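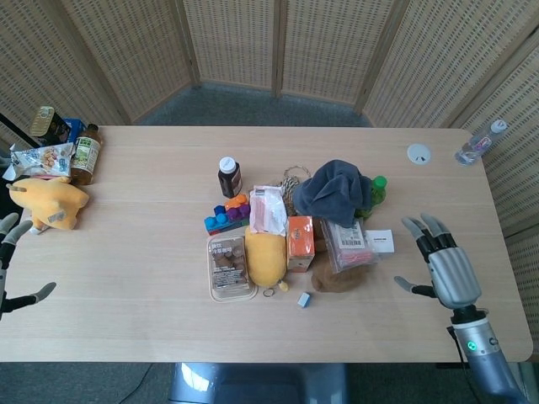
Robots at work: we got "automated" and I'm somehow busier. Is this normal?

Posted in: Work and Career > Warehousing, returns and packing

I work the mixed returns desk for a mail-order outfit near Drukovbridge. Mixed returns means anything that isn't clothes and isn't over 40 pounds, so on a given morning it's snacks, toys, cough medicine, a bottle of tea that went to the wrong house. You pick it up, decide what it is, decide if it can be sold again, and put it where it belongs. I've done this for long enough that my hands know the answer before I do.

In September management brought in a two-handed robot system from a company called Nirov. We had a meeting with donuts. We were told it would "take the repetitive part off our plates." Nothing was said about what would be put back on the plates.

Here's my day now. I set out a pile for the robot. The pile has to be messy, but the right kind of messy, and there's a sheet about that. Then I watch it work and press a button on a tablet when it gets stuck, and I type in why. My title is now Exceptions Associate. Same pay. I used to clear a full cart before lunch with the radio on. Now I write things like "soft item, grip slipped" and wait.

My supervisor says the numbers will come around. She may be right. But there used to be two of us on each desk and now there's one of us and one of it, and the other person got moved to the dock, where it is cold. I'd like to know from people who have been through this: does the job settle into something, or am I training my replacement at my old hourly rate? And is it reasonable to ask for more money for what is plainly a different job?

dockside_ferret

Been through it, different building, different machine. Long answer, sorry.

The first few months are the worst, mostly because everybody has been promised something. The managers were promised speed, the floor was promised easier work, and the vendor was promised a visit from somebody important on a Friday. Ours went fine on boxes. Boxes are what these things like. What it didn't like was anything that changes shape when you grab it. Rope, rags, soft bags, stuffed animals. Returns is largely made of those, so I'm not surprised you're typing all day.

What changed for us over time was that the robot got the boxes and bottles and the people got everything floppy. That sounds fair until you notice the boxes were the easy part, the part where you got to rest your brain. Now every single thing that reaches a person is a problem. I went home more tired from 20 hard items than I used to from a whole cart. Tell your supervisor this in those words. Mine hadn't thought of it, and to her credit she changed the rotation so we got 2 hours on exceptions and then something dull. I've never been so happy to tape cartons.

On the money: yes, ask. Before you do, get the old job description and the new one and lay them side by side. If yours is like mine the new one has "monitor," "document" and "report" all over it, and those words cost more at every other company in the county. Keep copies of your stuck-item notes too, if you're allowed. Over 2,000 of mine ended up in the vendor's update, and I brought that up at review time without much shame. I got a raise. It was a small raise. I bought a better chair.

As for training your replacement, I can't tell you. I'm still here. So is the robot. The guy who gave the donut speech has left.

brunet_nightshift

Your company is paying for the robot, so they will want to use the robot. Learn how to run it and put it on your resume. My cousin did that with the Vellia machines and now he travels around setting them up and complains about hotels instead.

pallet_jacqueline

I'd add one practical thing to the long answer. Ask who decides what counts as the machine's pick and what counts as yours. At my place, if you so much as straightened an item so the hand could reach it, the whole thing got logged as a robot pick. We looked terrific on the chart and the people looked like they were standing there. Took a while to get "assisted" added as a choice on the tablet, and the robot's numbers took quite a dip that week.

Also ask for your coworker back from the dock before winter. It's easier to win that one while they still have coats to find.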